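Workshop notebook, Grulville, October

Second go at the hide glue question. Dušan Jurić sent over the jar from Komelstead with a note saying it will hold better than anything we buy in, and that the old recipe needs no testing. I have heard that about every jar of glue that ever came through the door, so it got tested.

Eight in the morning, soaked the granules in cold water. The note says overnight. I gave half the batch overnight and half two hours and could not tell them apart once they were warm. Maybe someone with better eyes can. Held the pot at 60 C, or what the thermometer claims is 60. It read two degrees off the spare one and I don't fully trust the spare.

Joints: plain maple butt joints, clamped and left to cure. Pulled them on the lever rig. Best of the Komelstead lot let go at 298 pounds, worst at 69. Our usual bottled stuff was in between and much closer together. Dušan will point at the 298. I would point at the 69, and at the spread. The low one had a shiny patch down the middle of the break, so I think it was starved, probably my clamping. Can't prove it. 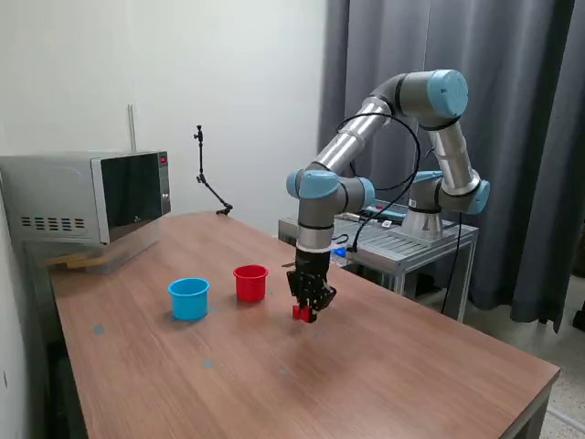 Blue cup and red cup on the wood-topped table.

The claim I like least is the one about open time. Note says "several minutes, plenty for a chair." I got 27 seconds before it started to gel on bare wood. Warming the pieces first helped a lot, but the note doesn't mention warming anything. Bandar used to put a little urea in theirs to slow it down. Haven't tried that, and I'd want to see what it does to strength before it goes near a customer's chair.

Smell is as advertised, sadly.

To do: repeat with the parts warmed, same clamp on every joint, and write down the room temperature this time (I forgot). Ask Dušan how old the granules are. Also ask where he got the figure of 792 pounds, and on what size of joint, as I can't get near it and the note gives no area. Leaving the Kos order on the bottled glue until then.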